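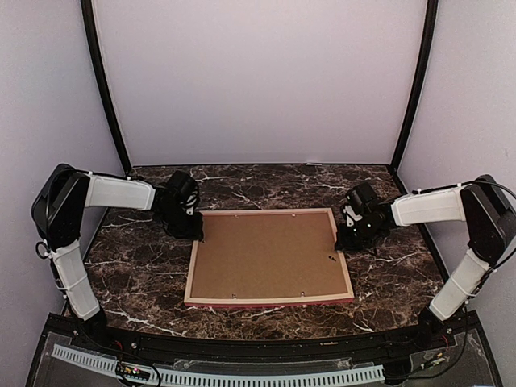
Backing with four metal clips, face down.

Before hanging a board, check both sides. I do it on a hard table — a soft bed lets the frame bend.

1. Wipe the front with a dry cloth. 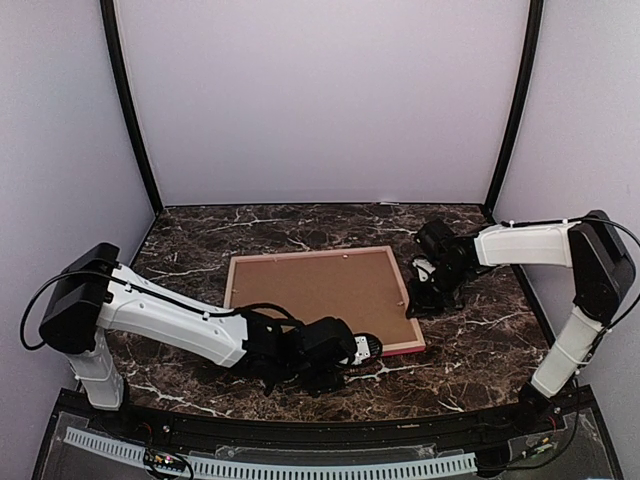

2. Measure the wall. My place is 54 cm wide.
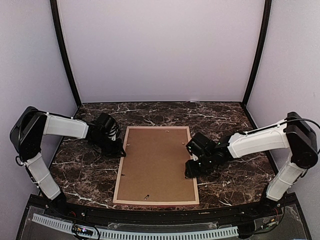
By Flandent, Aug 1, 2022

Cork holds pins well, but please do not press near the wood border.

3. Turn it over and feel if each clip sits flat.
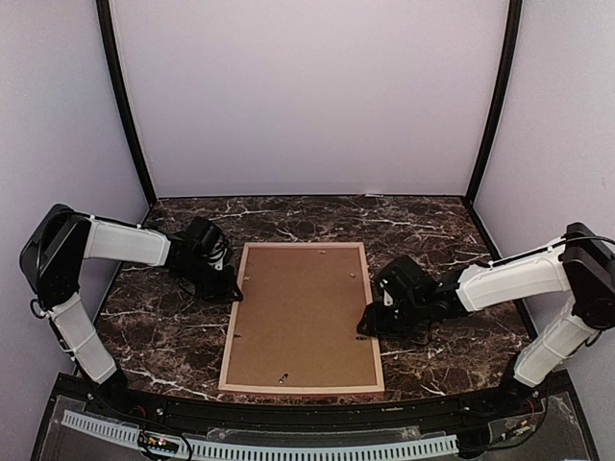

4. Mark the wall with pencil, then put the screws. Mine are from Kodik.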